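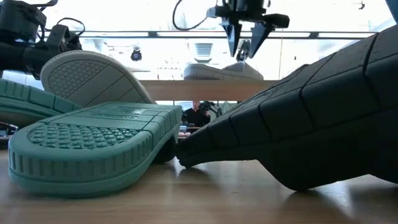 Shoe sorting bench with soles, the black knit sneaker and the gripper above.

Gripper fault at Tarnport: your questions

Last updated 15 Jun 2018

What went wrong?
In May the gripper on the sorting bench began opening without being told to. Items were dropped or flung off line during a move. We logged 22 drops before the bench was stopped.

Was anyone hurt?
No. One item landed outside the marked area, so we treated it as a safety matter and filed it under report 111.

What caused it?
A worn connector in the cable to the gripper. When the arm turned its wrist, the signal cut out and the fingers went to their default position, which was open. Riaan Ndlovu found the fault by moving the cable by hand with the arm locked.

Does it only affect shoes?
No. Soles and knitted uppers were dropped most often, but the same fault shows up with hard, smooth items such as cups.
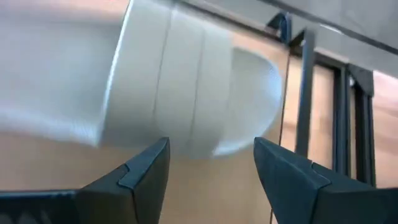 Wrist camera view: white cup on its side above the open fingers.

Can I still use the bench?
Yes, at reduced speed. Cups and other rigid items need sign-off from Anathi Mokoena first.

What has changed?
The connector has been replaced and the cable has a new clamp. The fingers now hold their last position if the signal is lost. The cable is checked every 2 weeks.

Fingers that stay closed could trap a hand. What then?
Press the emergency stop, then use the manual release on the gripper body. Do not pull against the fingers. Everyone who works at the bench must have practised this once with Lwazi Tshabalala.

What should I do if an item is dropped?
Stop the arm and wait until it is still before you reach in. Write down the item and the arm speed. Leave the item where it fell until someone has looked at it.

When will full speed return?
After 4 full shifts with no drops. A drop for any reason starts the count again.

Who do I contact?
Riaan Ndlovu for faults, Lwazi Tshabalala for training.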